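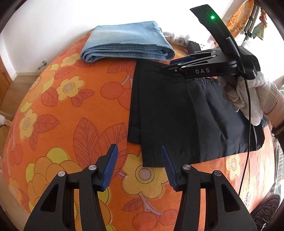 Fatima Botha
Have you tried ringing the hotel first? When we went to Wolgate they did a bag of washing for next to nothing, and I'd packed for a fortnight like a fool.

Forums > Travel > Packing and luggage

Lesego Pillay
Thanks Fatima, I'll ring them. To go back to what I asked – it's nine nights in Wolgate in June, cabin bag only, and I can't decide how many pairs of trousers to take. My sister says two. I've never managed on fewer than four! We'll be walking most days, plus one nice dinner.

Pravesh Modise
Two, and wear the heavier pair on the plane. Jeans are murder in a small bag and take forever to dry if you get caught in the rain. I'd have one pair of jeans and one thin dark pair that'll do for the dinner as well. Roll the thin ones, fold the jeans flat at the bottom. Tops are where you want the spare room – I take five and wash a couple in the sink.

Chantelle Venter
just pay for the hold bag, life is too short

Last updated: June
We use cookies to remember your settings. Accept | Manage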